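Slow Glass
The small trade of scientific glassblowing, and what it takes to keep borosilicate from cracking

Annealing takes up most of the working day at Pillaline, and almost none of it looks like work. A finished joint goes into the kiln still glowing faintly at the seam, the door closes, and the controller takes over. Renu Tomar, who runs the bench, writes the load number on a card and goes back to the lathe.

The shop makes and repairs laboratory glassware: condensers, vacuum traps, jacketed vessels and a great deal of plain tubing cut to odd lengths. Nearly all of it is borosilicate, a glass with a low expansion coefficient, near 3.3 parts per million per degree Celsius. Ordinary soda-lime window glass expands almost three times as much. The difference explains why a borosilicate flask can sit over a burner and a jam jar generally cannot.

Low expansion does not remove stress. When a hot piece cools in open air, the outside stiffens first. The interior is still contracting and pulls against a skin that can no longer move. The result is compression at the surface and tension inside, locked in place. Such a piece may last for years or may split on the shelf overnight.

The cure is to hold the glass at its annealing point, close to 560 °C, until the stress relaxes, then lower the temperature slowly through the strain point. Below that, the glass can cool faster. Wall thickness sets the schedule. Thin tubing needs only minutes at temperature. A heavy flange may need hours, and Tomar will not open the door on one until the kiln reads below 50 °C.

Checking is done with a polariscope, a lamp between crossed polarizing filters. Unstressed glass stays dark. Strain shows as bright bands, usually near a seal or where two thicknesses meet. Milovan Vukadinović, the shop's second glassblower, rejects anything with a band running across a joint and sends it back through the kiln.

Repairs are harder than new work. Glass that has held solvents must be cleaned and baked dry before it meets a flame, and old scratches open under heat. Vukadinović fire-polishes the rims first, then works toward the break. He declines pieces of unknown composition. Joining two glasses with mismatched expansion produces a seal that looks sound and fails as it cools.

Volume production is a separate business. At Irnbridge, a tubing converter, a rotary machine closes and rounds 3000 tube ends in a shift. The burners are set in stages: soften, pull, close, blow out. A round bottom spreads load evenly and has no corner for stress to collect in, and it rinses clean. Production manager Houshang Salehi pulls 4 tubes from each tray for the polariscope and measures the wall at the base, where a badly timed burner leaves it thin.
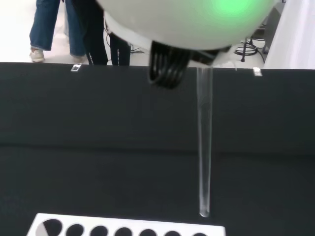
The rejected tubes go into a steel bin for cullet. Salehi keeps it separate from the soda-lime scrap, which melts at a lower temperature and would contaminate the batch.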